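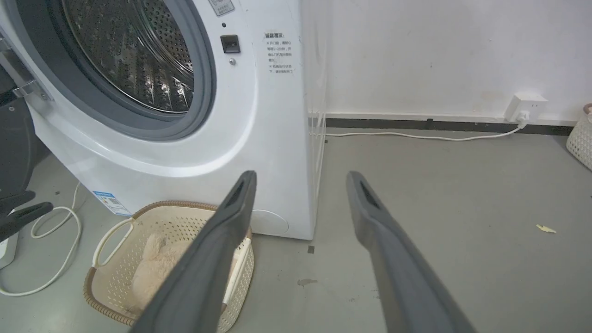

Rutilio Bautista: Same thing on my end with Grakora pulled fresh from main, so it isn't your config. Planner says goal reached, arm says goal reached, and the fingers are nowhere near the handle. Can you post what your clock offsets look like between the wrist stream and the joint states?

Good call, and sorry for the slow answer, I had to get Ots to dump the timestamps properly first (it was rounding them, thanks Ots). Okay, so the wrist stream is lagging the joint states by 300 ms. Not jittering, just sitting there at 300 the whole run like it pays rent. The head stream is fine.

For anyone landing on this ticket from search, the task is laundry basket pickup in front of a front loader. Two arms, parallel grippers, Skameo doing the perception and Grakora doing the planning. The basket pose comes from the head view, then the wrist view is meant to refine it on approach. It's the refine step that goes sideways. I get this in the log every single time:

skameo.refine: pose accepted (residual ok)
grakora.plan: goal reached
grakora.exec: contact expected, none reported
task: abort, code 2637

I spent most of a morning convinced 2637 was a force threshold problem, because the wiki page lists it under contact errors. It's a catch-all! It fires on any missing contact, including when you've politely closed the gripper on air. Could somebody please fix that page?

Stuff I tried, in the order I tried it:

- Redid the hand-eye calibration on both arms. No change.
- Turned off refine completely. Reach gets closer to the handle, which was my first real clue.
- Swapped the basket model for a plain box. Worse, if anything. The perforated sides give the matcher heaps to grab onto, and the rim edge is what keeps the yaw honest.
- Slowed the approach to a crawl. Nearly works!

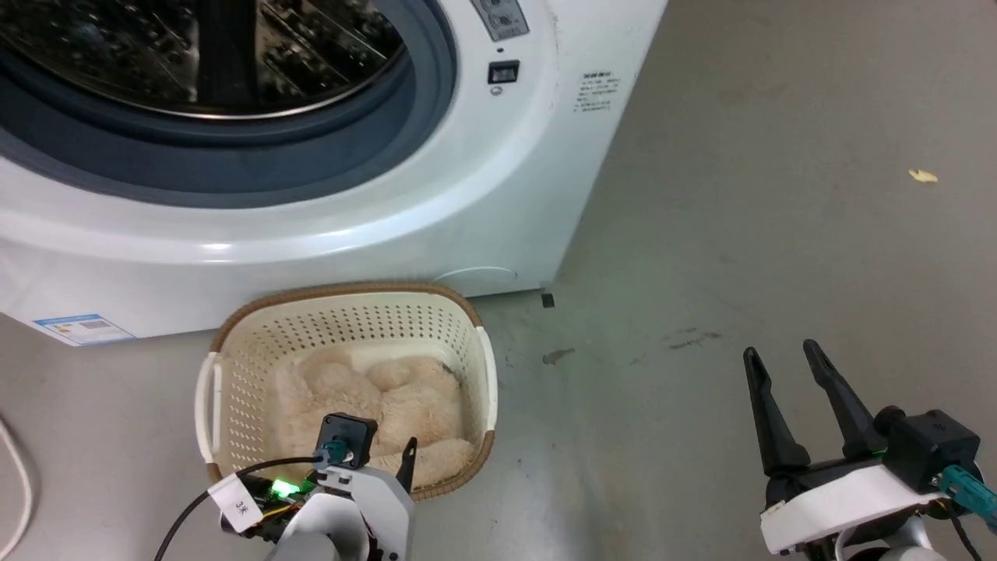 Slowing down helping is what made me go looking at time instead of geometry. If the wrist pose is being paired with joint states from 300 ms later, then the faster you move the further off you are, and at a crawl you hardly notice. Calibration looks perfect because you calibrate standing still. I felt pretty silly about that one.

Līga Venckus asked whether the drum was the problem, and fair enough, shiny perforated metal behind a round opening is a horrible thing to put in front of a depth estimate. I masked out the whole washer front to check. The residual got a bit cleaner, the offset stayed exactly where it was. I'd still keep the mask on, it stops the matcher latching onto the door ring when the basket is low in view.

So where does the lag come from? Luleo, as far as I can tell. The sync node has a buffer setting called hold_ms and the default changed in January from 0 to 300. It's meant to apply to all the streams so they line up, but the head stream is registered under its old name and skips it, and the joint states never went through it in the first place. 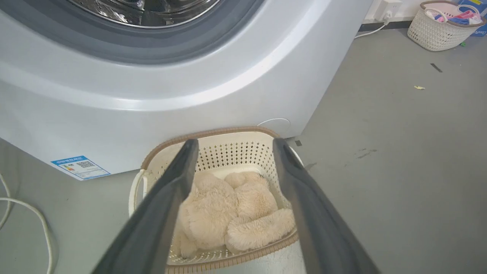 Setting hold_ms back to 0 in the wrist launch file got me a proper closed grip on the handle at normal speed. Then I got greedy, bumped the approach speed up by 2 notches, and it missed again by a little. There's probably some leftover latency in the driver that hold_ms was hiding. I set the lookup to use the capture stamp instead of the arrival stamp and that cleaned it up.

What I've changed locally, if you want to copy it:

luleo.sync.hold_ms: 0
skameo.refine.stamp_source: capture
skameo.refine.mask: washer_front
grakora.exec.contact_timeout_ms: 700

The timeout one is a bit of a fudge, I'll admit. It was aborting before the fingers had finished closing. If you're on the newer gripper firmware you may be able to leave it alone.

Rutilio, could you try just the first two lines on your rig and leave the mask off? I'd like to know if the stamp fix holds up by itself before I open a PR against Luleo. I'll leave this ticket open till then. Also still seeing one odd warning on the left arm at startup (stale transform, clears by itself), might be related, might be its own thing. Will paste the log tonight.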